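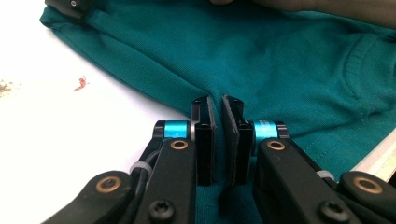
Teal, with a ribbed collar.

I have been trying to get rid of T-shirts since the spring, and I want to tell you how that's been going, partly because so many of you wrote back after the last newsletter about closets and partly because I need somebody to hold me to it.

Let me start with the number. I had 86 T-shirts. I know this because I finally dumped all of them on the bed one rainy afternoon, and the pile was tall enough that the cat went up it like a hill and then slid down the other side. Eighty-six! I wear maybe the same nine over and over. The rest were living in three drawers, a suitcase, and a plastic tub under the stairs that I'd been telling myself was full of winter scarves.

Now, I've read the same books you have. I've held things up and asked how they make me feel. The trouble with T-shirts is that almost all of them make me feel something, and it's usually "oh, that was a fun day." There's the one from the kite festival in Wovthorpe, where it rained so hard they gave the shirts away at the gate. There's the one from the Nyberg hardware store going-out-of-business sale (I bought a rake and a shirt, and the shirt has lasted longer). I have a gray one from a job I didn't even like, and I still couldn't put it in the bag the first time around. I put it in and took it out twice.

So this time I tried a different rule, which a reader sent me back in the winter. You don't decide what to throw out. You decide what you would buy again, today, with your own money, for 13 dollars. I don't know why 13. She said it was more than a coffee and less than a dinner, and it made her stop and think. Well, it made me stop and think too. I would not pay 13 dollars for the gray job shirt. I wouldn't pay three.

The first pass took an hour and got me down to 40-something, which felt amazing. Then I had a sandwich and came back and felt terrible, and pulled four shirts back out of the bag. I'm telling you that so you won't feel bad when you do it. Four is fine. I put the bag in the trunk of the car right after that so I couldn't go back for more.

A few things I learned, in no order at all.

Check the collar first. If the neck has gone wavy, you already don't wear that shirt, even if you love the color. I kept finding shirts I thought of as favorites and then remembering that every time I put one on, I looked in the mirror and took it off again. All that washing and folding for a shirt that gets worn for half a minute!

Fold the keepers so they stand up on edge in the drawer. I resisted this for years because it seemed fussy, and I was wrong. I can see every shirt I own now. I wore a green one last week that I had honestly forgotten about, and I got a compliment on it at the post office.

Sleep shirts count. I was keeping a whole second pile of "well, I could sleep in it" shirts, and I only have the one body to sleep in. I let myself keep five.

Rags also count, up to a point. I cut up six of the worst ones for dusting and cleaning the bike, and they're great, much better than the ones from the store. But I did not need thirty rags, and neither do you.

If you're going to make a quilt out of them, make it. I have been going to make a quilt since before I moved here. I gave myself until the end of November to cut the first square, and if I haven't done it by then, the quilt tub goes too. You can ask me about it in December. Please do.

As for where the good ones went, I took two bags to Mido, the little secondhand place next to the bakery, and they were very nice about it. They'd like shirts washed, right side out, and not crammed in so tight they crease. They don't take anything with a company logo, so my softball league shirts went to the animal shelter, which uses them for bedding. I like to think of some old beagle asleep on our losing season.

I came home from all that with room in every drawer and then, I have to confess, walked into Mindo the next day and bought a new shirt. It was on the clearance rack and it's very soft. One in, one out, though! I made myself pick one to give up before I cut the tag off, and it was not easy.

The count this morning is 31. I'd like it to be 25, but I'm not going to be strict about it. If you've got a trick that worked for you, or a shirt you can't part with and want to defend, write and tell me. I read every one of them, usually with breakfast, and I'll share a few next time along with the soup recipe I keep promising.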